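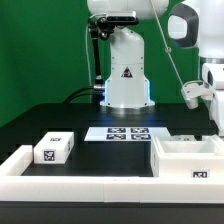
Clondaswood Help > Robots and Automation > Home and shared workshop builds

Arm finds the tagged box fine from the fixed camera, misses it from the wrist camera

Ronja Kvam
Posted in November, viewed 2,540 times, 2 answers

I'm putting together a small pick and place cell in the shared workshop in Grusville. Black tabletop, low white frame around the front, a flat board with four printed markers in the middle as the reference. The job is to pick up a white box with markers stuck on it and put it in the open bin on the right.

The fixed camera sees the reference board and works out where everything is. That part seems good. The wrist camera is supposed to take over for the last bit and correct the grip. When I let it do that, the arm stops to one side of where it should, and the error gets bigger when I start from a tilted pose. If I turn the wrist correction off, it grips better but still not well enough to do it over and over.

I have redone the lens calibration twice. I printed the tags on ordinary label paper and cut them out with scissors. The size in my settings file is 70 mm, same as in the drawing.

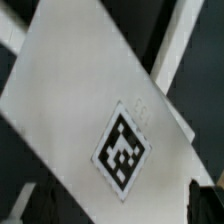
Can I use the same tag size for the reference board and the box?
The same size is fine as long as each tag has its own ID and the size in the settings matches what you measure on the print.

What should I check next? I would like to avoid starting over with new mounts, as the bracket took me a whole evening.

Njål Holmgren

Measure the black square on the printed tags. Don't go by the drawing. Most printers scale the page a little unless you tell them not to, and the software uses the size of the black square to work out distance. The white border is not part of the size. I lost a good while to that on my own build.

If all your tags are off by the same amount, change the number in the settings and leave the tags where they are. If they differ from each other, print again at 100 percent and replace them all from one sheet.

Then do the hand-eye calibration again for the wrist camera. You said you redid the lens calibration, but that is a separate thing. The hand-eye one tells the arm where the camera sits compared to the gripper. If it is wrong you get what you describe, an offset that changes as you tilt. Use more than 16 poses and turn the wrist a lot between them. Sliding the camera around at the same angle gives you very little.
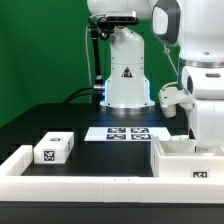
Reference board in front of the arm, tagged box on the left, bin on the right.

Also make sure the board is taped down. Mine used to creep when I leaned on the table.

Ebbe Holmgren

Had the same thing with a Grendetti bracket. Tightened the screws, fixed.

Tyra Solberg

Njål has the main points. I would add a few things about the approach itself.

1. Stop the arm before you read the tag. If you grab a picture while it is still moving, the corners go soft and the pose jumps. A short pause is enough.

2. Keep the whole tag in view at your last reading, with the white border showing all the way around. Once the black edge runs out of the picture the detector will usually drop the tag, and some programs then go on using the old pose without telling you. Check for that in the log.

3. Take the last reading from farther back and do the final move blind, straight in. Over a short distance the arm is more accurate than the tag reading.
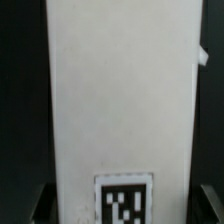
4. Look at the pose from a slight angle as well as straight on. A single flat tag seen from directly in front can flip between two answers for its tilt. Two or more tags on the same face help, if there is room.

5. Lock the exposure on the wrist camera. White parts over a black table will push it up and down as you get closer.

I would do these before touching the bracket.

Ronja Kvam

Thanks, all. The black square measures smaller than the drawing says, so that is one mistake found. I'll fix the number tonight and then do the hand-eye calibration with a lot more wrist rotation than last time. Ebbe, the screws were tight, but I checked.

My log does show the same pose repeated at the end of the move - I had taken that as a good sign. I'll set the last reading farther back and post the new offsets in this thread.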